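4. キッチン環境での計画ループ

4.1 なぜ計画器をもう一度いじることになったか

前の節で書いた到達姿勢の選び方は、机の上に箱がひとつ置いてあるだけの環境なら、正直なところ何も困らずに動いていました。困りだしたのはキッチンに移ってからです。腕の動ける範囲はたいして変わらないのに、計画器が「解なし」を返す回数が急に増えて、しかも同じ目標を二度投げると二度目は通ったりする。これがいちばん気持ち悪い。通らないなら毎回通らないでほしいわけです。

私たちの計画器Clanariは、関節空間での双方向サンプリングに、あとから軌道の平滑化をかけるという、構成だけ見ればごく普通のものです。ちょっと変わっているのは、衝突判定に使う形状を計画の途中で差し替えられるようにしてあるところで、最初は粗い形で道筋を探し、見つかった道筋のまわりだけ細かい形で調べ直します。この仕組みはEoin Carrollが最初の版を書き、私がそのあと二回ほど壊して、二回とも直しました（二回目は半分くらいEoinに直してもらいました）。

シミュレーション側はMorkentという内製の層を通しています。Morkentは物理エンジンの上に薄くかぶさっていて、シーン記述を読み込み、描画用の形状と衝突用の形状を別々に持ち、計画器からの問い合わせに答えます。描画と衝突を別々に持つ、というのが本節の話のほとんど全部だと言ってもいいくらいで、ここがずれると、見た目には何の邪魔もないところで腕が止まります。逆もあります。逆のほうが怖いです。

本節では、まず形状の作り方、次に目標姿勢の候補の出し方、それから再計画の呼び出し条件、最後に評価、の順に書きます。評価のところで出てくる失敗の分類は手で付けたので、付け方も一緒に書いておきます。

4.2 衝突形状の二段構え

粗い形状は、物体ごとに凸包をひとつ。細かい形状は、元のメッシュを凸分解したもの。教科書どおりです。ところがキッチンの物体というのは、凸包にすると途端に太るものが多いのです。コーヒーマシンが典型で、本体の前に受け皿が突き出しているため、凸包をひとつでかぶせると、本体の上端から受け皿の先までが斜めの壁になってしまいます。カップを置くはずの空間が、計画器から見ればまるごと塞がっている。粗い段階で塞がっているものは、細かい段階に進む前に捨てられます。

最初の対処は安直で、粗い形状を凸包から「軸に沿った箱を最大で数個」に変えました。箱の分け方はDivya Karthaの書いたスクリプトが決めます。メッシュの体積に対して箱の合計体積がどれだけ余るかを見て、余りが大きければ割る、という貪欲な手順です。受け皿はこれできれいに別の箱になりました。トースターも問題なし。もともと丸みのあるひとかたまりの形なので、割る必要すらありませんでした。

苦労したのはむしろ扉の取っ手です。キャビネットの長いバーハンドルは、扉から少し浮いた細い棒なので、余り体積の基準だとまず割られません。扉と一緒くたの箱になって、扉全体がハンドルの出っ張りのぶんだけ手前に膨らみます。ほんのわずかな膨らみですが、カウンターの奥のほうに手先を伸ばすときには効いてきます。スクリプトに「細長い突起は体積に関係なく別にする」という例外を足して、とりあえず片付けました。例外を足すのは好きではないのですが、一般的な基準を考えて一週間つぶすよりはよかったと思っています。

もうひとつ、カウンターの縁の細い帯。描画では天板の側面についている暗い色の帯で、衝突形状としては天板と同じ箱に入れてあります。最初のシーン記述ではこれが独立した物体になっていて、天板との間に数値誤差の隙間があり、その隙間に接触点がびっしり湧いて物理の刻みが重くなっていました。縁の帯くらいで計算が重くなるとは思っていなかったので、原因がわかるまでずいぶん見当違いなところを掘りました。物理エンジンのソルバの設定を何通りも試したあとで、Miroslava Tichýが接触点を色つきで描画する小さな表示を作ってくれて、起動した瞬間に二人で「あっ」と言いました。この表示は今も標準で入っています。

細かい形状のほうは、凸分解の結果をそのまま使わず、グリッパの指幅より狭い凹みは埋めています。コンロの五徳のあたりや、受け皿の格子の斜めの細い穴、トースター上面の穴あき板がこれに当たります。指が入らない穴を正確に持っていても計画には何の得もなく、判定だけが遅くなるからです。ただし、トースターの投入口を使うような作業では埋めてしまうと困るので、作業ごとに「埋めない」印をつけられるようにしてあります。本稿の評価では印は使っていません。

4.3 腕の取り付け位置と中間の台

腕の位置については、査読前に読んでくれたFadime Bilginから「なぜカウンターに直接寄せないのか」という質問をもらいました。もっともな質問です。腕とカウンターの間には灰色の平らな台が挟まっていて、手先はまずその上を越えないと、家電の並んだ側に届きません。

これはわざとそうしています。台なしの配置だと、腕はほぼ正面からまっすぐ伸ばせばたいていの目標に届いてしまい、計画器の差がほとんど出ないのです。台が入ると、手先を台の面より高く保ったままカウンター側へ寄せていく必要があり、肘をどう畳むかで解の質が大きく変わります。台には模様も質感も付けていません。認識の側にとって見分けやすい手がかりを与えないためで、後の節で書く面の推定ではこの台がいちばん失敗します。計画にも認識にもほどよく意地悪な物体、ということになります。

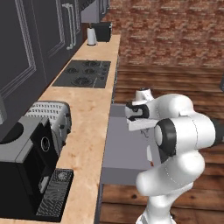 Altura研究所 マニピュレーションソフトウェア班

図4　Morkent上のキッチン環境。腕は深く折れ曲がり、開いたグリッパが台の上でカウンターのほうを向いている。カウンターにはコーヒーマシン、トースター、コンロなどが並ぶ。

図4くらいの姿勢を見てもらうと、肘の話が伝わりやすいと思います。腕は画面の下から立ち上がり、肘のところで大きく折り返して、手先をカウンターに向けています。こういう畳み方の姿勢は、関節空間では伸ばした姿勢から遠く、しかも作業空間ではすぐ隣にあるように見えます。手先の位置だけで距離を測る発見的な手法がここでよくつまずくのは、このためです。私も最初の実装では手先の距離だけを使っていて、畳んだ姿勢から出発する問題で延々とサンプルを無駄にしていました。

対処としては、目標に対する逆運動学の解をひとつに絞らず、肘の向きの違うものをいくつか並べて、関節空間で出発点に近い順に試します。書いてしまえば一行ですが、並べる前に重複を取り除くところが意外と面倒です。手首の回転だけが違う解は、グリッパの向きの対称性によっては同じとみなしてよい。けれど、ケーブルの取り回しを考える実機では同じとみなしてはいけない。シミュレーションでは同じにして、実機用の設定では別々にする、という切り替えを入れています。設定ファイルがひとつ増えるたびにKvido Kolářが渋い顔をするのですが、これは必要な切り替えだと今でも思っています。

4.4 候補姿勢の採点

候補を並べる順番は、関節空間の近さだけで決めると、ときどきひどい選び方になります。近いけれどほとんど関節の限界に張り付いている、という解が先頭に来るのです。そこから先に何もしないならかまいませんが、把持のあとに持ち上げて引き戻す動作が続くと、限界に張り付いた関節が足を引っ張ります。

そこで、近さのほかに、各関節の限界までの余裕と、粗い形状までの最小距離を足し合わせて採点しています。重みは手で決めました。ここは胸を張れません。学習で決める案も試したのですが、キッチンの配置に合わせすぎてしまい、物体の位置をずらすと手で決めた重みより悪くなりました。データの作り方が悪かった可能性が高く、学習そのものを否定するつもりはありません。次に時間がとれたら、配置の散らし方から見直すつもりです。

距離の項については、ひとつ失敗談があります。はじめは腕全体の最小距離を使っていたのですが、腕の根元は台のすぐ手前に立っているので、根元と台の距離がほぼ常に最小値になってしまいます。根元は動かしようがないので、どの候補も同じ点数をもらい、この項はきれいに無意味になっていました。しばらく気づかず、「距離の重みをいくら上げても挙動が変わらない、頑健だ」と喜んでいたのですから恥ずかしい話です。今は肘から先のリンクだけを対象にしています。

採点の結果は記録に残し、あとから候補ごとに並べて見られるようにしました。この記録を読む道具はŠtěpánekという名前です（名付けたのは私ではありません）。計画が通らなかったときに、どの候補がどの段階で捨てられたのかを時系列で見せてくれます。粗い形状で捨てられた候補は灰色、細かい形状で捨てられたものは橙、平滑化のあとで干渉が見つかったものは赤。前に書いた「同じ目標を投げても結果が変わる」問題も、この道具で並べてみてやっと正体がわかりました。

4.5 結果が揺れる問題の正体

揺れていた原因は二つ重なっていました。

ひとつは乱数の種です。これは種を固定していなかっただけで、私の落ち度です。ただ、固定すればそれで終わりかというと、固定した種がたまたま運のよいものなら成功し続けるだけなので、問題が隠れるにすぎません。そこで評価では問題ごとに種を変え、その種を記録に残すことにしました。再現したいときは記録の種を渡せば同じ木が育ちます。

もうひとつが厄介でした。粗い形状から細かい形状への差し替えが、計画の途中の時間で起きていたのです。道筋が見つかったら差し替える、という設計のはずが、時間切れが近づくと見つかっていなくても差し替える、という分岐が残っていました。急いで結果を出したいデモのために入れた分岐だったはずです。計算機の混み具合で差し替えの瞬間がずれるので、種を固定しても木の育ち方が変わる。そりゃあ揺れます。

直し方は、差し替えの条件から実時間を追い出して、展開した節点の数で数えるようにすることでした。時間の上限は外側のループだけが持ちます。これで、同じ種と同じシーン記述からは同じ軌道が出るようになりました。並列に走らせても変わりません。差し替えの分岐そのものを消す案もあったのですが、狭いところを通す問題では早めに細かい形状を見せたほうが通りやすく、残すことにしました。

この修正のあと、過去の記録をすべて計画し直しました。手間はかかりましたが、古い数字と新しい数字を混ぜて表を作るのはどうしても避けたかったので。本稿の数字はどれも修正後のものです。

4.6 再計画をいつ呼ぶか

計画した軌道は、そのまま最後まで流すこともできますし、途中で打ち切って計画し直すこともできます。いつ打ち切るかの判断は、予想以上に全体の使い心地を左右しました。

初期の版では、認識の更新が届くたびに残りの軌道を調べ、少しでも余裕が規定を下回れば再計画を呼んでいました。慎重で結構なのですが、推定された物体の位置は更新のたびに細かく揺れるので、腕がしょっちゅう立ち止まります。カウンターのそばまで来て、止まり、ほんの少し違う軌道を引き直し、また止まる。横で見ているとじれったくて仕方がありません。

今の版では、二つの条件のどちらかを満たしたときだけ呼びます。残りの軌道が細かい形状と実際に干渉すると判定された場合と、余裕の不足が連続した更新で続いた場合です。後者の連続回数は設定で変えられます。加えて、再計画の出発点を現在の姿勢から少し先の姿勢に取るようにしました。現在の姿勢から計画すると、計画している間に腕が先へ進んでしまい、つなぎ目で速度が跳ねます。先の姿勢から計画しておけば、間に合ったときは滑らかにつながり、間に合わなければそこで減速して待てばいい。

この「少し先」をどれだけ先にするかは、計画時間の分布を見て決めました。再計画にかかる時間の中央値は474ミリ秒で、これに安全側の余裕を足したところに出発点を置いています。中央値だけで決めると半分は間に合わない計算になるので、余裕の取り方のほうが実は大事です。分布の裾は長く、裾にいるのはほとんどが畳んだ姿勢からカウンターの奥へ伸ばす問題でした。

ついでに書いておくと、減速して待つ間の挙動にもひと悶着ありました。待っている最中に新しい軌道が届き、それが待っている姿勢からわずかにずれた点を出発点にしている、ということが起こります。丸め誤差程度のずれなら制御側が吸収しますが、関節角を角度の一周分だけ違う値で表していることがあり、そうなると腕がぐるりと回ろうとします。シミュレーションで見つかってよかったと心底思いました。つなぐ前に角度の表し方を揃え、それでもずれが閾値を超えたら軌道を受け取らない、という検査を制御側に置きました。計画側にも同じ検査がありますが、片方を信用しないことにしています。

4.7 評価

評価用の問題は200問です。腕の初期姿勢、目標の位置と向き、カウンター上の物体の配置を散らして作り、解が少なくともひとつ存在することを、時間をたっぷり与えた別の計画で確かめてあります。解のない問題を混ぜると、「解なし」と正しく答えたのか諦めただけなのかが区別できなくなるので、今回は除きました。

従来版、つまり凸包ひとつの粗い形状と手先距離による候補選びの組み合わせでは、制限時間内に解けたのが148問でした。本節の変更をすべて入れた版では、解けなかったのが11問まで減っています。数字としてはうれしいのですが、どの変更がどれだけ効いたのかは切り分けて見る必要があります。

粗い形状を箱の集まりに変えただけの版では、コーヒーマシンの近くを目標にした問題がまとまって解けるようになりました。受け皿の上の空間が開いたのですから、そうなるべくしてなった改善です。一方で、コンロの上を横切るだけの問題にはほとんど影響がありませんでした。平たい物体は凸包でも箱でも形がたいして変わらないので、これも筋は通ります。

候補姿勢の採点だけを入れた版では、効き方がもっと薄く広くなります。どの目標でも少しずつ時間が縮み、とくに畳んだ姿勢から出発する問題で縮み方が大きい。ただし、従来版で解けていたのに解けなくなった問題もわずかながらありました。記録を開いてみると、関節の余裕を重んじた結果、台を大回りする候補が先に試され、そこで時間を使い切っていました。候補ごとに使える時間の上限を設けることでこの逆転は消えましたが、上限を小さくしすぎると今度は難しい候補がどれも途中で打ち切られるので、ここもまだ手加減の世界です。

残った失敗は、Miroslavaと私が別々に記録を読んで分類し、食い違ったものは一緒に見直しました。分類の項目は、粗い形状の過剰な膨らみ、狭い通路でのサンプル不足、平滑化での干渉、そのいずれでもないもの、です。多かったのは狭い通路でのサンプル不足で、トースターの横に手先を差し入れる問題と、カウンターの奥の隅に近い問題に集中していました。隅のあたりは紙タオルのロールと小さな黒い家電が寄り合っていて、手首の部品がつかえやすいのです。平滑化での干渉は、曲がり角を削りすぎることが原因で、削る量を残り余裕に応じて抑えればよさそうですが、本稿には間に合いませんでした。

分類が食い違った問題のひとつは、なかなか面白いものでした。Miroslavaはサンプル不足、私は形状の膨らみと判定していて、どちらも根拠がある。見直してみると、キャビネット側の箱がわずかに膨らんでいて通路が狭くなり、その狭くなった通路でサンプルが足りなくなっていました。どちらの原因も単独なら失敗しなかったはずです。分類表では形状の側に入れましたが、こういう重なりをひとつの列に押し込むのはあまり良い書き方ではないかもしれません。

4.8 使ってみて気になっていること

いまのところ、物体の見た目と衝突形状を別々に持つやり方をやめる気はありません。ただ、別々に持つ以上は、ずれを見つける仕組みが常に動いていないと危ない。Divyaのスクリプトには、シーン記述を読み込むたびに両方の形状の差を測り、大きい順に並べて出力する機能が加わりました。毎朝の自動実行にも入れてあり、誰かがシーンに新しい物体を足すと、翌朝にはその物体が一覧の上のほうに現れます。

床と壁は平面として扱っています。描画では木の床板やレンガの目地が見えますが、衝突側には何もありません。腕が床や壁に近づく問題がほとんどないため、これで不都合は出ていません。壁際に棚を足すような環境では考え直すことになるでしょう。

グリッパについては、本節の問題では何も持たず、開いた状態で固定しています。物を持てば手先の形が変わり、衝突形状もその場で作り直さなければなりません。仕組みとしては差し替えと同じものが使えるはずで、Eoinが試作を始めています。持った物がどのくらい滑るかを形状にどう織り込むかで意見が割れていて、Eoinは持った物を一律に太らせる派、私は滑りやすい方向だけ伸ばす派です。どちらも今の評価問題では差が測れないので、物を持った問題の作成を先に進めています。

実機への移植は、候補の重複の扱いとつなぎ目の検査を除けば、設定の変更だけで済む見込みです。実機のほうの計算機は評価に使ったものより遅く、再計画の時間は測り直す必要があります。出発点を先に取る量もそれに合わせて変わります。測り直した値と、そのときに使った設定は、次節の認識の評価と同じ形式で付録に載せます。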